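We use cookies to remember your reading position and text size. By continuing to browse this site you accept our use of cookies. Accept / Manage settings

Chapter 7
Planning and Budgeting for Robot Equipment

After reading this chapter, a student should be able to prepare a first equipment budget for a small robot project, separate one-time costs from costs that return every year, and write a purchase request that another person can check line by line.

7.1 The price on the quote

Most first budgets for robot equipment are built around a single number, the price of the arm. It is the largest figure on the page and the easiest one to get. A supplier will send it the same afternoon. The rest of the budget takes longer, and it is the part that usually goes wrong.

Throughout this chapter we follow one buyer. Roststead is a mid-sized packing company that wants to automate the handling of small cartons on one line. It has floor space, a modest budget, and no robots. Before committing to arms, the company plans a trial in which people carry out the handling tasks with hand-held grippers and the movements are recorded. The recordings will be used to train the control software. If the trial goes well, arms are bought in the second year.

This order of buying has become common, and it changes the shape of the budget. Money that once went to an arm and a safety cage in the first month now goes to hand-held tools, cameras, storage, furniture, and labor. The arm is still coming, but it is a later line.

Roststead asked two suppliers for quotes. Flalleck offered a full package that included the grippers, the recording software, and a year of support. Lubis offered the grippers alone at a lower price, with software to be licensed separately. On the first page, Lubis looked cheaper. By the end of this chapter the reader will be able to say what else has to be known before the two can be compared.

7.2 What the tool touches

A useful way to start a budget is to stand where the work will be done and write down everything the tool depends on. A hand-held gripper depends on a person to hold it, so there is a wage. It depends on a way to store or send its recordings, so there is a drive, a computer, or a network connection. It depends on electric power, even if only for charging. It depends on a surface to work at and objects to work on.

Each of these goes on the list, whether or not it will cost anything. If Roststead already owns the tables, the line reads "tables, on hand" with a zero beside it. A zero that has been written down can be questioned later. A missing line cannot.

Floor space belongs on the list as well. An operator with a gripper needs room to turn and to reach without striking a shelf or a chair, and other people need to be able to pass behind. In a rented building, that area has a monthly cost that can be worked out from the lease.
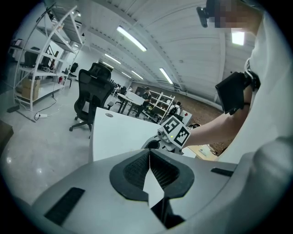 Should a trial area be budgeted as a separate room?

A separate room is worth paying for only when the work needs controlled light, low noise, or restricted access. For most handling trials, a marked area inside an existing room is enough, and the budget should show the share of rent, power, and cleaning that the area uses. If the area will later hold a powered arm, the cost of guarding should be estimated now and entered in the year the arm is due.

7.3 One-time costs and returning costs

Once the list is complete, each line is placed in one of two columns. One-time costs are paid at the start and do not come back unless something is lost or replaced. Returning costs are paid every month or every year for as long as the project runs.

For Roststead, the first version of the list looked like this.

One-time costs
Hand-held grippers
Spare gripper parts, first set
Computer for processing
Storage drives
Worktables
Power strips, cable covers, and charging stations
Sample cartons and test objects
Delivery and setup
Operator training, first group

Returning costs
Operator wages
Software license
Support contract
Replacement pads and straps
Additional storage
Share of rent and power
Training for new operators

Training appears in both columns. This is correct. The first group is trained once, but people leave and others take their places, and the second group has to be paid for too.

Storage also appears twice. Recordings from cameras are large, and a trial that goes well produces more of them. A buyer who plans only for the first set of drives will be asking for more money halfway through the year.

7.4 Estimating hours

Labor is often the largest returning cost in a trial of this kind, and it is the one most often guessed. It can be estimated with simple arithmetic.

Roststead's plan called for 600 usable recordings of each task in the first stage. A short test showed that one recording, including the time to reset the cartons, took three minutes. That gives 1,800 minutes, or 30 hours, for each task.

Those 30 hours assume that every recording is usable, and some will not be. A carton is dropped, a camera loses its view, a battery runs down. Operators also need breaks, and the tools need checking at the start of each shift. Roststead added five hours per task for these causes, bringing the figure to 35 hours.

With 16 tasks in the first stage, the labor estimate is 16 times 35, or 560 hours. The planner then multiplies by the full hourly cost of an operator, including payroll taxes and benefits. Using the bare wage at this point is a common error and makes the budget too low from the first week.

The allowance for lost recordings should be written as its own line with a short note explaining where it came from. A reviewer who sees only the total has no way to judge whether the allowance is reasonable.

7.5 Spares and wear

Parts that touch the work wear out. On a gripper these are the finger pads and any soft strip or lining. Straps stretch, cable ends loosen, and printed markers get scratched or dirty until the cameras cannot read them well. None of these parts is expensive. The cost comes from waiting for them.

If a pad takes two weeks to arrive and no spare is on the shelf, an operator may have nothing to do for two weeks. The spare should be compared with that idle time and with the delay to the project. Seen this way, a shelf of small parts is usually one of the cheaper items in the budget.

The buyer should ask each supplier four things about spares: which parts wear, how long they last under daily use, how long delivery takes, and how many years the parts will be kept in stock. The answers should be in writing and attached to the quote.

A complete spare tool is a different decision. With two grippers in daily use, the loss of one cuts output in half. With eight in use, the loss of one matters much less. Roststead planned to run four and chose to buy a fifth.

7.6 Comparing two quotes

Two quotes can be compared only when they cover the same things for the same length of time. The usual method is to choose a period, often three years, and fill in every line for both suppliers over that period.

When Roststead did this, the gap between Flalleck and Lubis narrowed. The Lubis tools were cheaper to buy, but the separate license was charged per operator per year, and support was billed by the hour. The Flalleck package was higher in the first year. In the second and third years it depended on a support renewal price that the first quote did not state. The planner had to write back and ask.

Where a price cannot be obtained, the line should not be left blank. It should carry an estimate, marked as an estimate, with the name of the person who made it. Roststead's planner used a colored cell for these lines, and at the first review almost 35 percent of the total was in color. The review was postponed until more of the figures were firm. This was a sound decision and cost the project less than a month.

Terms that do not look like prices should also be entered. Examples are the length of the warranty, who pays for return shipping, whether the recordings can be opened with other software, and what happens to the license if the company changes the number of operators.

7.7 Timing the purchases

A budget says how much. A schedule says when, and the two should be written together. Items with long delivery times are ordered first even if they are used last. Items whose price is falling, or whose need is uncertain, are ordered late.

Roststead's financial year closes in October. Money not committed by then is returned, and the planner was tempted to order the arms early to hold on to the funds. The equipment would have been stored for months with its warranty already running. The request was instead split in two, with the trial in the current year and the arms in the next.

Splitting a request has one risk. The second half may be refused, leaving the company with recordings and no machine to use them. The purchase request should state this plainly and say what the trial would be worth on its own.

Key terms

One-time cost
Returning cost
Full hourly cost
Allowance
Comparison period
Lead time

Review problems

1. A company plans 99 recordings for each of four tasks. Each recording takes four minutes, including reset. Find the labor hours before any allowance, then suggest an allowance and explain it.

2. List six returning costs that could follow from the purchase of a single hand-held gripper. Mark the ones that would stop if the trial stopped.

3. A supplier named Kodano enters the bidding with a rental plan and no purchase option. Describe how the rental charge should be entered so that the plan can be compared with the offers from Flalleck and Lubis.

4. Rewrite the Roststead list in section 7.3 for a company that already owns its computers and tables but rents its floor space by the week.

Related chapters
Chapter 4: Reading a Supplier Quote
Chapter 6: Floor Plans and Power
Chapter 8: Acceptance Tests and Final Payment
Chapter 9: Keeping Maintenance Records
Appendix B: Blank Budget Sheets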